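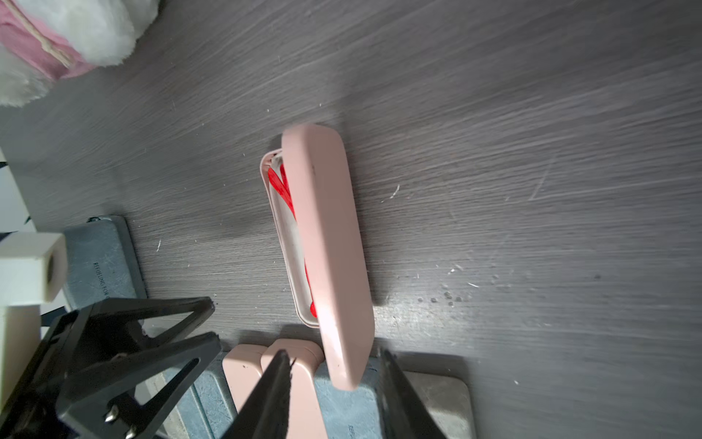

Cámara de muñeca, célula de estuches. Estuche rosa abierto en el centro, con un objeto blanco y rojo dentro.

Inicio | Incidencias | Célula | Conjuntos | Wiki | Buscar

Desfase entre cámara de muñeca y articulaciones en episodios largos (Ugwu, tarea de estuches)

Publicado el 2022-01-30 por Nneka Mohammed
7 comentarios – 2 veces compartido

Estado: cerrada
Prioridad: alta
Componente: grabador Pliltus, canal de muñeca
Asignada a: Olumide Onyeka

Descripción

En el conjunto de demostraciones de la tarea de estuches hay episodios en los que la imagen de la cámara de muñeca va por detrás de los ángulos articulares. Al reproducirlos en el visor, la pinza ya figura como cerrada en la gráfica y en la imagen los dedos siguen abiertos. La cámara fija no presenta el problema.

El desfase no está desde el principio del episodio. Los primeros segundos salen bien alineados y a partir de cierto punto la imagen se queda atrás. En el tramo malo el retraso es constante, no va creciendo.

He revisado el conjunto completo, 500 episodios. Los que fallan son 50, y son justo los más largos: los que incluyen una segunda pasada sobre el mismo estuche o una pausa del operador antes de bajar el brazo.

Qué esperaba: que la imagen y el estado articular con el mismo índice correspondan al mismo momento.
Qué ocurre: la imagen guardada con ese índice es anterior.

Pasos para reproducirlo

Abrir Pliltus con la configuración de dos brazos. Activar las dos cámaras de muñeca y la fija. Empezar un episodio y mantenerlo abierto sin prisa, moviendo cualquiera de los dos brazos de vez en cuando. Cerrar la pinza hacia el final. Guardar y abrir el episodio en el visor con la gráfica de apertura de pinza debajo.

No hace falta tocar ningún objeto. Lo he repetido con los brazos moviéndose por encima de la mesa y sale igual.

Por qué es urgente: el entrenamiento usa las imágenes de muñeca para decidir cuándo cerrar. Con estos episodios dentro, el modelo aprende a cerrar antes de tiempo, y en las pruebas de la última versión la pinza cerraba por encima del borde de la tapa. No puedo asegurar que venga solo de aquí, pero encaja.

Comentario 1 – Olumide Onyeka

Recibido. Tres preguntas antes de mirar el código:

¿Ocurre en las dos muñecas o solo en una?
¿El grabador mostró algún aviso de fotogramas perdidos?
¿Se cambió algún cable o puerto entre los episodios buenos y los malos?

De momento saca los episodios afectados de la lista de entrenamiento, pero no los borres. Me hacen falta los registros en bruto.

Comentario 2 – Nneka Mohammed

En las dos muñecas, y con el mismo retraso. Avisos no hay ninguno, el registro dice que se recibieron todos los fotogramas. Los cables no se han tocado, y además los episodios malos están repartidos por todo el conjunto, mezclados con los buenos.

Sacados de la lista. Siguen en el disco de Liruseo, en la carpeta de revisión.

Comentario 3 – Olumide Onyeka

He probado lo siguiente.

Prueba A. Bajar la resolución de las cámaras de muñeca. Sin cambios, el desfase aparece en el mismo punto. Descarto el ancho de banda.

Prueba B. Desconectar una muñeca y grabar solo con la otra. Sin cambios.

Prueba C. Grabar sin la cámara fija. Sin cambios.

Prueba D. Comparar las marcas de tiempo originales con las del archivo guardado. Aquí sí se ve. Las marcas originales son correctas hasta el final. En el archivo, la correspondencia entre imagen y estado se rompe después de la muestra 1.023 y a partir de ahí van 4 fotogramas de diferencia.

El número da la pista. El canal de muñeca pasa por una memoria circular y el índice vuelve a cero al llegar al final. Cuando vuelve a cero, el escritor no descuenta los fotogramas que están todavía en cola y los empareja con estados posteriores. La cámara fija escribe directamente a disco y por eso se libra. Los episodios cortos terminan antes de dar la vuelta, y por eso tampoco fallan.

Los datos en bruto están bien. El error está solo en el emparejado, así que debería poder recuperarse todo sin grabar de nuevo.

Comentario 4 – Nneka Mohammed

Buena noticia lo de recuperar.

Aprovecho para dejar anotado otro problema que encontré al revisar. Es de etiquetas, no de sincronización. Si prefieres lo paso a una incidencia aparte. 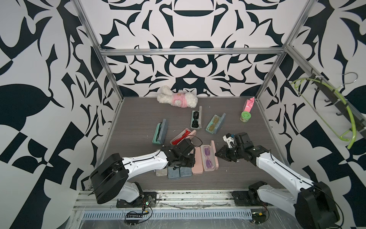 Cámara fija, misma disposición. Estuches abiertos en medio de la mesa y fila de cerrados delante.

En esta disposición hay dos estuches rosas abiertos: el del centro, con gafas de sol rojas, y el que está delante de la pinza derecha, con lentes moradas. En la fila delantera hay además uno rosa pálido cerrado, pegado al de las lentes moradas. En Randard la instrucción de muchos episodios dice solo "cierra el estuche rosa". El anotador que lo escribió sabía cuál era porque estaba viendo el movimiento, pero el modelo recibe la frase antes de que el brazo se mueva.

Con los grises pasa algo parecido. El de las gafas de sol negras es gris y el que tiene al lado, con lentes amarillas, es gris verdoso. Según quién anotara, aparece como "gris" o como "verde". Y el verde azulado de la izquierda tiene la tapa gris, con lo que también ha acabado como "el gris" en algún episodio.

Comentario 5 – Olumide Onyeka

Déjalo aquí, que al regenerar los archivos tengo que volver a subir las etiquetas de todas formas.

Propuesta para las instrucciones: nombrar el estuche por lo que lleva dentro cuando está abierto, y por la posición en la fila cuando está cerrado. Quedaría así:

"cierra el estuche de las gafas rojas"
"cierra el estuche de las lentes moradas"
"cierra el estuche de las gafas de sol negras"
"cierra el estuche de las lentes amarillas"
"cierra el estuche verde azulado"
"abre el último estuche cerrado por la derecha"

Derecha e izquierda siempre según la cámara fija, nunca según la muñeca. En las imágenes de muñeca la orientación de la mesa depende de la pinza y no sirve como referencia. Lo pongo en la wiki.

Sobre el peluche y el dispensador rosa del fondo: no llevan instrucción en esta tarea. Si un anotador los encuentra en la lista desplegable de Randard es porque se copió la plantilla de otra. Los quito.

En cuanto al desfase, tengo un parche en la rama de pruebas de Pliltus. El escritor ya no empareja por posición en la memoria, empareja por marca de tiempo, y si la diferencia con el estado más cercano supera medio periodo de cámara marca el episodio como dudoso y lo dice en pantalla. Antes lo guardaba sin decir nada, y eso me parece peor que el propio fallo.

Necesito que alguien lo pruebe en la célula. Desde aquí solo puedo hacerlo con registros.

Comentario 6 – Nneka Mohammed

Probado en la célula con el parche.

Episodio corto, solo brazo izquierdo: correcto.
Episodio corto, los dos brazos: correcto.
Episodio largo, los dos brazos, con pausa en medio: correcto hasta el final. La pinza se cierra en la gráfica y en la imagen en el mismo índice.
Episodio muy largo, dos vueltas completas de la memoria: correcto.
Episodio largo tapando una cámara de muñeca con la mano: correcto, no afecta.
Episodio largo desconectando una cámara de muñeca a mitad: marcado como dudoso, con aviso en pantalla. Es lo esperado.

Una pega menor. El aviso sale en la misma esquina que el contador de episodios y lo tapa. El operador no ve por cuál va hasta que lo cierra.

He pasado también el script de realineado sobre los episodios apartados. Todos se han regenerado sin error. Los he mirado uno por uno en el visor, fijándome en el momento del cierre de pinza – es el único sitio donde el desfase se distingue a simple vista – y están bien. En uno la pinza no llega a cerrar en ningún momento porque el operador abandonó la toma. Ese lo he dejado fuera, aunque por alineado podría entrar.

Las instrucciones están reescritas con la regla nueva. En las del estuche cerrado he tenido que volver a la imagen inicial de cada episodio, porque la fila no siempre tiene el mismo orden. Los textos antiguos quedan guardados en el campo de notas.

Comentario 7 – Olumide Onyeka

Parche incorporado a la rama principal de Pliltus. El aviso se ha movido abajo a la izquierda.

Para quien tenga grabaciones hechas con la versión anterior en otras tareas de Ugwu: hay que pasar el realineado a cualquier episodio de más de 1.023 muestras con cámara de muñeca. El script lee los registros en bruto, así que no funciona si se borraron después de exportar. En ese caso hay que recortar el episodio antes de ese punto o descartarlo. No vale con correr las imágenes 4 fotogramas a mano, porque la diferencia depende de lo que hubiera en cola y en otra configuración puede ser distinta.

Orden de pasos:

Actualizar Pliltus.
Ejecutar el realineado en modo de lectura y guardar el informe.
Revisar los que salgan como dudosos.
Ejecutarlo en modo de escritura.
Volver a subir el conjunto a Randard con una versión nueva. No sobrescribir la existente, que hay entrenamientos que apuntan a ella.

El modelo entrenado con los datos sin corregir queda marcado como no válido para comparar. El entrenamiento nuevo está en cola.

Cierro. Si el cierre prematuro de la pinza sigue apareciendo con el modelo nuevo, abrid otra incidencia y enlazadla con esta.

Incidencias relacionadas: ninguna
Etiquetas: Pliltus, muñeca, sincronización, instrucciones, estuches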